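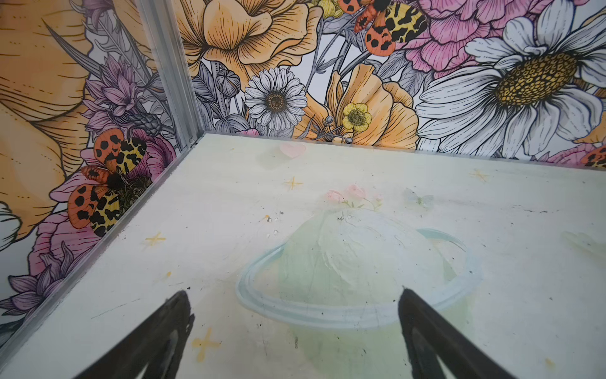 Purnitz is a market town in the lower Tretilel valley. Population 1,883 (last count). Known mostly for its printed wall coverings and, to a lesser extent, for plums. For the rail stop, see Purnitz Halt.

Name
Older papers spell it Purnits or Burnitz. Origin unclear. Local story ties it to a miller, no record of him anywhere.

History
First mentioned in a toll list, as a river crossing with 39 households. Market rights came later. Flooded twice in one winter, lower street rebuilt on higher ground, which is why the church now stands oddly far from everything else. The mill closed when the river was moved. Building stood empty until the Farkas family bought it for a print shop.

Wallpaper industry
Farkas started with block printing, mostly stripes and small leaf borders. Large flower patterns followed and sold much better. At its height the works had 1,161 people on the payroll, many of them walking in from villages up the valley. Wide-roll printing arrived late, after a long argument over where to put the machines. A rival shop, Metudeo, opened across the river and did vinyl table coverings and cheap borders. The two merged. Name Farkas was kept, the Metudeo building was not.
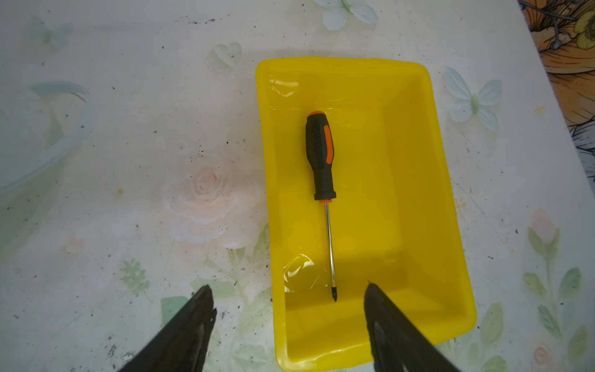 The works shut its main hall after the merger and moved to shorter runs, custom murals mainly. Eight printers are still employed. Pattern books are held in the town archive, open Tuesdays, though the earliest volumes are to fragile to handle and have to be requested in advance. Aaliyah Landry's Paper Valley is the standard history of the trade. Her dating of the first leaf borders is disputed.

Geography
Sits on the east bank. Clay soil, poor drainage, steep orchards behind the town. Frost common through February and sometimes later.

Transport
One bus line to the valley head. The halt is served by stopping trains only. Road bridge is narrow, single lane, trucks are sent round by the north road.

Culture
Plum fair each fall. A roll-hanging contest was held at the fair for many years, dropped, then brougt back with teams of two. The town band plays at both ends of the bridge.

See also
Tretilel valley
Block printing
Vinyl table coverings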